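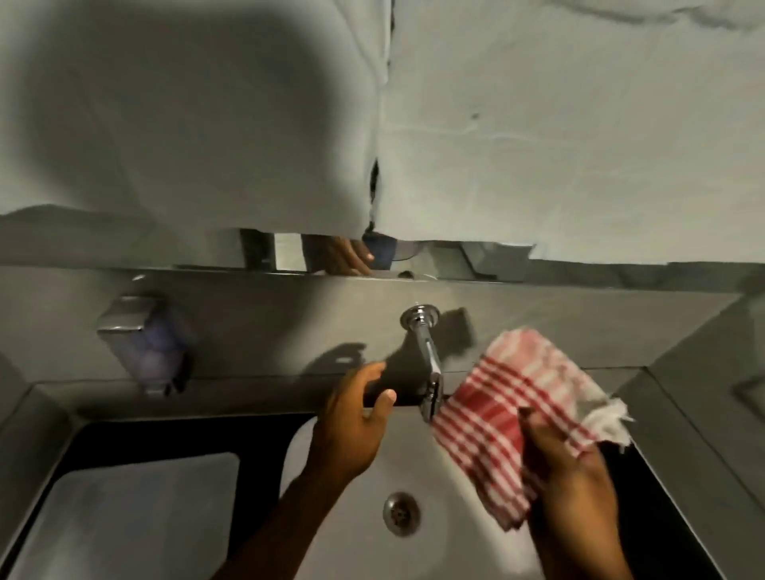
Wirkby Household Hints, version 2

Hello, and thank you for stopping by! Wirkby is a small collection of handwritten household hints, typed up from the notebooks that Piyumi Herath and I have been borrowing from neighbors, aunts and one very patient retired hotel housekeeper. You'll find advice on faucets, floors, linens, jam stains and quite a lot about moths (more than we expected, and we've kept all of it).

What's in the folder

hints.csv has one hint per row, with the room, the wording as written, and a tidied version with modern spelling.
notebooks.csv lists the 40 notebooks, with the decade if the owner could remember it.
scans holds the 15 notebooks whose owners were happy to share the pages themselves.

A few things to know

We left contradictions alone. One notebook swears by vinegar on chrome and another forbids it, and both are in there under "washroom". Please don't read any of this as safety advice, especially the older hints that mix cleaning products! Those rows say "caution" in the notes column, and I'd be so grateful if you kept that column when you make your own copy.

Malcolm Inskip read the faded pencil in notebook 20, and Ilze Kļaviņa translated the Latvian pages. Row 89 still has a word none of us can make out, so if you can, do write.

Use and credit

Free for any use. Please credit "Wirkby Household Hints" and spell Ilze's name with its proper letters.

Gaétan MacPherson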